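Category: Visits / Research & Automation

Posted 08/04/2019 by the Litance newsletter desk

We use cookies to remember your settings. By staying on this site you accept our cookie policy.

The Dornitus lab in Justville opens its doors to outside visitors twice a year, and this time I got a place. The group works on teaching robot arms household jobs from demonstrations. Their current project is called Kamel and deals with one job only, moving crockery between a worktop and a dishwasher. We were given a short talk first, then taken through to the kitchen they have built for the work. 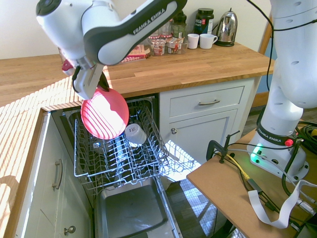
The method is simple to explain. A person guides the arm through the job by hand, the movements are recorded, and a program learns from the recordings which movement goes with which view of the kitchen. They have collected 800 demonstrations so far. Earlier work by the same group used bare tables and one object at a time, and the results did not carry over well to a real room. In Kamel they leave ordinary things where they are, so the worktop has a kettle, mugs and a tray of small dessert pots on it, and the plate has to be handled over the open rack with all of that close by. Sunlight through the blinds puts stripes across the wood as well. The researcher who showed us round said changing light had been a bigger problem in the early tests than the crockery.

Plates are the hardest item. A cup can be gripped in several ways, but a plate lying flat gives the fingers very little to get hold of. The first version of the program aimed for the middle of the plate and closed on nothing. The newer one is trained to look for the rim before it plans the rest of the move. 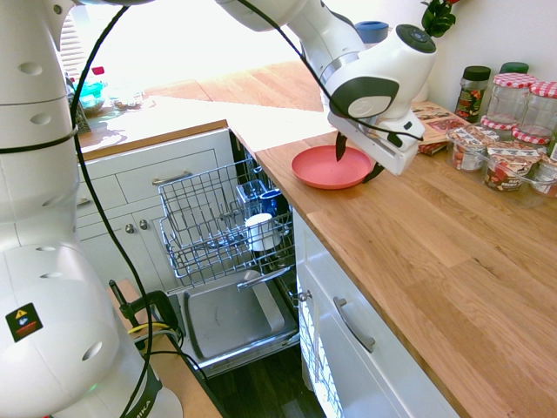
With the rim step added, success on plates went from 32 to 62 per cent in their own tests. They were careful to say that this is for one kitchen and one set of crockery — a second kitchen is planned for August. Failures are sorted into 4 types, and the most common is still a poor grip at the start.

I asked about speed. It is slow, much slower than a person, and they are not working on that yet. Questions went on past the end of the slot and we missed the workshop on the ground floor. The next open day will be listed on the Litance events page, and places have to be booked.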